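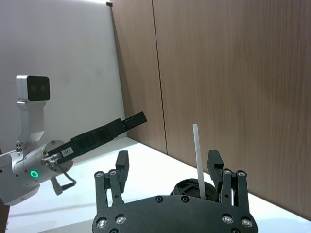
View from the right gripper, fingers open, with the white stick standing in its round holder.

How to record a good set of cup-and-straw demonstrations with two arms

Posted by Stella Mbwambo, 5/11/23

I love this task. A paper coffee cup, a lid, a long straw and two arms that have to share the work. It looks like nothing and it will teach you more about collecting demonstrations than a month of pushing blocks around! A person does it while reading a text message. A policy has to learn which arm holds, which arm reaches, how hard to grip a paper wall, and where the end of a thin white thing is when the table behind it is white too.

These are the notes I give new operators at Clostmont, cleaned up a bit so other people can use them. I'm assuming your arms are calibrated, your cameras are streaming and your teleop works. If it doesn't, fix that first. I recorded a whole batch in March with the wrist cameras swapped and I still think about it.

What you need

Two arms with parallel grippers
A camera at each wrist and one at chest height, looking out over the table
A plain table with good, even light
Coffee cups with lids (get a whole sleeve, they crush)
Straws, some wrapped and some not
Something to stand a straw upright in
A recorder. We use Erow, but anything that keeps video and joint positions on one clock will do

Step 1: Write the task down in one sentence

Ours reads: "Left arm steadies the cup by the upper part, right arm picks up the straw and puts it through the lid." Tape it up where the operator can see it. If two operators would read your sentence differently, your data will have two tasks in it and the model will learn the average of both, and the average is awful.

Decide what counts as the start and the end, too. We start with both grippers open and away from the cup. We end when the right gripper has let go and backed off a hand's width.

Step 2: Practice the hold by itself

Do this before you touch a straw. Bring the left gripper in level from the side, slow down for the last inch, and close gently up near the lid. Watch the cup wall as you close. If it dents, open up, back away and try again with less travel. New people nearly always squeeze too hard (I did for weeks), and a crushed cup at the start makes everything after it useless.

Keep the right arm low and out of the way while you practice. It should be near enough to help but never between the chest camera and the cup.
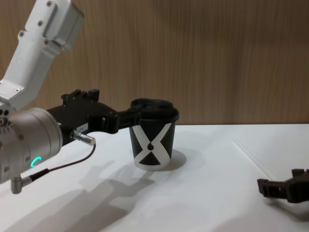
Left arm holding the cup by its lid, right gripper waiting low at the edge of the frame.

Run 12 practice holds and don't save any of them. When the last few look boring, you're ready to record.

Step 3: Check every view, every time

Open all the camera views side by side and move the arms through one slow pass. What you want to know is whether each important moment shows up in at least one of them. The chest camera is great for the cup and pretty poor for the straw tip. The wrist camera is the other way around – it can see a straw end beautifully right up until a finger covers it.

Look at shadows as well. A big arm throws a big shadow over a white table, and if you only ever record under one lamp the model may decide the shadow is part of the task. We change the lighting between sessions and write it in the notes.

Step 4: Record in short sets

Seven episodes, then stop. Stand up, shake out your hands, reset the table. Tired operators get jerky, and jerky motion goes straight into the policy.

Between episodes, change something small:

Turn the cup so its printed side faces a different way
Slide it a little left or right, closer or farther
Lay the straw at a new angle
Swap a straw in the holder for one flat on the table
Leave some clutter out now and then, such as clear wrapping

That last one matters more than people expect. Clear plastic is shiny and wrinkly and confusing, and your robot is going to meet it sooner or later. Let it meet some in training.
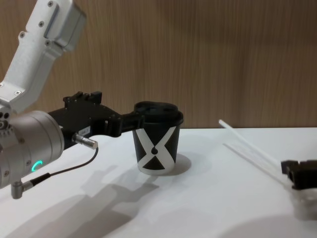
Don't change everything at once, though. If the cup, the straw and the light all move between two episodes, you won't be able to tell later which one broke your results. I go through cup positions first, then straw angles, and only then start mixing.

Step 5: Keep the good mistakes

Say the gripper misses the straw, pauses, and comes back for it. Keep that one! A clean recovery is some of the best data you can have. What you throw out is flailing: three or four stabs with no plan, or a long freeze while the operator scratches their nose.

We use three labels in Erow:

clean – start to finish with no correction
recovered – one mistake, one sensible fix
drop – anything else

Label right after the episode, while you still remember it. Anything left until the end of the day gets labeled "clean" by a hungry person.

Step 6: Train early, on too little

Don't wait for a giant pile. Our first useful policy on this task came from 37 episodes. It could barely get hold of the straw, but it showed us that every one of our cups had been placed in nearly the same spot. We recorded 29 more with the cup moved all over the place and the left-arm hold got much steadier.

Play back the policy's failures next to your own episodes. You'll usually spot the gap in a few minutes, and then your next session pretty much plans itself.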